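阅读时间:14分钟

Ummont地区议会秘书处新闻稿

关于Akeo与Puko两个选区边界调整程序的说明

2022年6月,Ummont

Ummont地区议会秘书处今天公布Akeo选区与Puko选区边界调整的下一步程序,并对最近在社交媒体上流传的一份文件作出说明。该文件使用了与秘书处信纸相似的版式,文中称边界调整“已经通过”,并称Puko选区将在下一次地区选举以前取消。秘书处没有发出过这份文件。到本新闻稿发布的时候,议会没有就边界调整进行任何表决,也没有任何关于取消Puko选区的提案进入议程。

秘书处理解,许多居民看到上述文件以后感到担心。有一些居民打电话询问,他们的选民登记是否仍然有效;也有一些居民询问,他们今后应该向哪一位议员反映问题。秘书处在此确认,所有现有的选民登记继续有效,两个选区的议员继续履行职务,居民目前不需要办理任何手续。

边界调整的由来

Akeo选区位于河的北岸,Puko选区位于河的南岸。两个选区现在的边界沿着旧的铁路线划定。铁路线停止使用以后,沿线的土地陆续建成住宅,新修的街道有几条穿过了原来的界线。结果是,同一条街道上的住户属于不同的选区,投票的时候要去不同的投票站。在旧货场路一带,街道北侧的居民在Akeo小学投票,南侧的居民则要走过高架桥,到Puko文化馆投票。

居民对这个情况提出意见已经有很长时间。去年秋天,旧货场路和磨坊街的居民共同向议会递交了一份请愿书,要求重新考虑这一段的边界。请愿书上有4,000个签名。按照地区选举条例,有200名登记选民签名的请愿书,议会就必须予以受理,并且在受理以后开始边界审议。秘书处核对签名以后,向议长报告请愿书符合条例的要求,议会随后在例会上决定开始审议。

需要说明的是,请愿书的要求只涉及旧铁路线中间的一段,即从磨坊街路口到水塔广场。请愿书没有提出合并两个选区,也没有提出改变议席的数目。Akeo选区和Puko选区在地区议会里一共有五个议席,其中三个属于Akeo,其余属于Puko。现行的审议范围不包括议席的分配。如果将来有议员希望讨论议席的分配,必须另外提出议案,并且按照另外的程序处理。

目前的三个方案

议会委托Bosman咨询公司对边界地带的情况进行了研究。Bosman公司的工作包括整理选民登记资料、测量住户到投票站的步行距离,以及绘制比较用的地图。该公司不负责推荐方案,合同里对这一点有明确的规定。Bosman公司提交的报告分为正文和附件,正文可以在议会图书室阅览,附件中含有个人地址的部分已经遮盖。

根据研究的结果和居民的意见,议会将以下方案列入公开讨论。

第一个方案是保留现在的边界,只调整投票站。在这个方案里,旧货场路南侧的居民仍然属于Puko选区,但是可以在距离更近的地点投票。候选的地点是水塔广场旁边的社区阅览室。该阅览室目前没有无障碍入口,如果采用这个方案,入口必须在选举以前改建完成。改建的费用由地区预算承担,不会转给街道的管理部门。

第二个方案是把边界从旧铁路线移到磨坊街的中线。在这个方案里,旧货场路的全部住户将属于Akeo选区。磨坊街本身仍然会有两侧属于不同选区的情况,不过磨坊街较宽,中间有隔离带,两侧的居民现在已经习惯使用不同的公共设施。这个方案会使Puko选区的选民减少,因此议会要求Bosman公司补充一份关于选民人数平衡的说明。该说明收到以后,将与其他材料一起公布。

第三个方案是把边界移到运河。运河是两个选区之间最清楚的自然界线,这一点在议会的讨论中多次被提到。但是采用运河作为边界,会使水塔广场以西的几个街区改变选区,而这些街区的居民没有参加请愿。议会认为,在作出任何决定以前,应该先听取这些街区居民的意见,所以第三场听证会安排在水塔广场以西举行。

三个方案在讨论中的地位是相同的。排列的先后只依照它们提交给议会的时间,请各位读者和媒体不要把“第一”理解为优先。 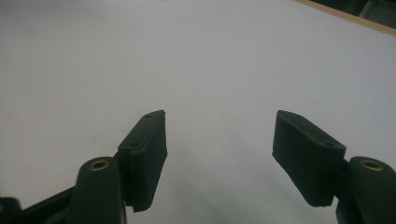

对于每一个方案,议会都可以接受、修改或者拒绝。议会也可以决定不作任何改变。在这种情况下,现有边界继续有效,请愿人可以在下一个届期重新提出请愿。有居民询问,参加请愿的人是否必须支持边界的改变。答案是否定的。在请愿书上签名,表示希望议会进行审议,签名人在听证会上可以支持任何一个方案,也可以反对全部方案。

公开听证会

议会将举行三场公开听证会。第一场在Akeo小学礼堂举行,第二场在Puko文化馆举行,第三场在水塔市场二楼的会议厅举行。三场听证会都在晚上开始,以方便白天工作的居民参加。具体的日期将在场地确认以后张贴在各投票站的公告栏上,同时刊登在地区公报上。秘书处承诺,公告和听证会之间会留出足够的时间,使居民能够阅读方案的全文。

每场听证会使用相同的程序。首先由秘书处的工作人员介绍方案,介绍时只说明地图和数据,不发表意见。然后由登记发言的居民发言。每位发言人有5分钟的时间。时间结束以前,主持人会提醒发言人一次。居民可以把自己的时间让给同一街道的邻居,但是每人只能接受一次这样的转让。发言全部结束以后,议员可以提问,居民可以选择回答或者不回答。

登记发言可以在听证会开始以前当场办理,也可以提前到秘书处的窗口办理。登记时需要出示选民登记卡。住在边界地带但尚未登记为选民的居民,包括还没有达到投票年龄的年轻人和外国籍的长期居民,也可以发言,只需要说明自己住在哪一条街道。他们的发言将与其他发言一样记入会议记录。

不能到场的居民可以提交书面意见。书面意见可以手写,也可以打印,长度没有限制。请在意见的第一页写明姓名和街道名称,并且写明意见涉及哪一个方案。如果意见涉及几个方案,请分别写明。匿名的意见会被保存,但是不会在听证会上宣读。书面意见的收件箱设在议会大楼的正门、Akeo小学的传达室和Puko文化馆的服务台。

听证会将提供手语翻译。需要其他协助的居民,例如需要大字版材料,或者需要有人协助填写登记表,请提前与秘书处联系。会场内可以携带婴儿车,Puko文化馆的一楼另外设有儿童休息室。请不要在会场内展示政党的标志和横幅。政党的代表可以参加听证会,也可以以居民的身份发言,但是会场的时间应该首先留给边界地带的居民。

关于流传的文件

前面提到的文件最早出现在一个邻里群组里,之后被转发到其他的群组。文件的标题是“关于取消Puko选区的最终决定”,正文为一页,末尾有一个难以辨认的签名。秘书处比较了该文件和正式的公文,发现有下面的不同。

正式的公文在右上角有登记编号,该文件没有编号。正式的公文写明作出决定的会议和表决的结果,该文件只写“经有关方面同意”。正式的公文使用地区议会的全称,该文件使用了一个已经停止使用的旧名称。该文件还引用了选举条例中一个不存在的条款。居民如果收到类似的文件,可以首先检查这些地方。

秘书处已经把该文件送交地区法律事务办公室,请办公室判断是否需要进一步处理。在办公室给出意见以前,秘书处不对文件的作者和目的作出猜测,也请各政党和各媒体避免把文件归于某一个人或者某一个团体。最近几天有几个地方组织互相指责,秘书处对此感到遗憾。边界的问题关系到居民的日常生活,大家有不同的看法是正常的,讨论应该以真实的材料为基础。

秘书处也注意到,有一些评论称Bosman公司已经在内部选定了第三个方案,并且称该公司的地图把运河画成粗线就是证明。秘书处就此询问了该公司。地图上的粗线表示水域的边缘,在图例中有说明,所有的河流和运河都用同样的线画出。为了避免误会,听证会上使用的地图将改用颜色表示水域,并且用同样粗细的虚线表示三个方案的边界。

关于议员的立场

流传的文件里还写道,Akeo选区的议员“一致支持”取消Puko选区。秘书处没有权力代表任何一位议员表达立场,各位议员的意见请直接向他们的办公室询问。秘书处能够说明的是,在决定开始审议的那次例会上,议员只对是否受理请愿书进行了表决,没有对方案的内容进行表决。会议记录已经公开,居民可以在图书室查阅,也可以申请复印。复印按页收费,收费标准贴在图书室的入口。

议会的议事规则规定,在听证会全部结束以前,议员不得以议会的名义宣传某一个方案。议员以个人的名义发表看法是允许的。如果议员在自己的印刷品上使用议会的徽章,同时又推荐某一个方案,居民可以向秘书处提出。秘书处会把情况转给议长处理,并且在处理以后给提出问题的居民书面答复。

对选举的影响

有居民和媒体询问,边界调整是否会推迟下一次地区选举。选举的日期由选举条例规定,边界审议不影响这个日期。条例同时规定,如果边界的改变距离选举太近,则新的边界从再下一次选举开始使用。因此,即使议会接受第二个或者第三个方案,也有可能出现下一次选举仍然使用旧边界的情况。秘书处会在表决以后立即公布,新的边界从哪一次选举开始适用。

选区发生变化的居民,将收到一封信。信中会写明新的选区、新的投票站和新的选民编号。旧的选民登记卡在新卡寄到以前可以继续使用。秘书处不会通过电话或者短信要求居民提供登记卡的号码,也不会为更换登记卡收取费用。如果有人以更换登记卡的理由上门收费,请不要付款,并且与秘书处联系。

选区的变化也不影响其他的公共服务。学校的学区、垃圾收集的时间、停车许可的范围和诊所的登记,都由另外的规定管理,与选举的边界没有关系。旧货场路的一些家长来信,担心孩子在改变选区以后要转学。地区教育办公室已经确认,学区的范围在这次审议中不会改变。水塔市场的摊位许可也是同样的情况,摊主不需要重新申请。

听证会以后的步骤

三场听证会结束以后,秘书处将整理一份报告。报告包括全部发言的摘要、书面意见的清单,以及Bosman公司的补充说明。发言人可以在报告定稿以前检查自己发言的摘要,并且要求改正。如果秘书处和发言人对摘要的文字不能达成一致,报告里会同时写入双方的文字。

报告提交给议会以后,先由边界审议小组讨论,然后提交全体会议。全体会议对公众开放,旁听席的座位按照到场的先后安排。议会可能在同一次会议上进行表决,也可能要求补充材料。秘书处现在不能预告表决的时间,请大家不要相信任何声称已经知道表决日期的消息。

在表决以前,三个方案的地图会一直在议会大楼的大厅展示。Akeo小学和Puko文化馆也会各有一套。地图旁边放有意见簿,居民可以在上面写下简短的看法。意见簿上的内容会附在报告后面,但是不能代替书面意见,希望在听证会上宣读意见的居民,请使用前面说明的收件箱。

更正与补充

上一份新闻稿中把水塔市场的会议厅写成在一楼,正确的位置是二楼,电梯在市场的东侧入口。上一份新闻稿的Akeo选区地图漏掉了磨坊街的一段支路,新的地图已经补上。已经领取旧地图的居民,可以到秘书处的窗口更换。

媒体联系

记者如果希望在听证会上摄影或者录音,请在会议开始以前向工作人员登记。拍摄发言人的近景,需要先得到发言人本人的同意。方案的地图可以自由转载,转载时请保留图例和比例尺,并且写明来源为Ummont地区议会秘书处。

对本新闻稿的询问,请联系议会大楼一楼的秘书处新闻窗口。窗口在工作日开放,午休时间关闭。居民的一般询问请到隔壁的登记窗口办理。

Ummont地区议会秘书处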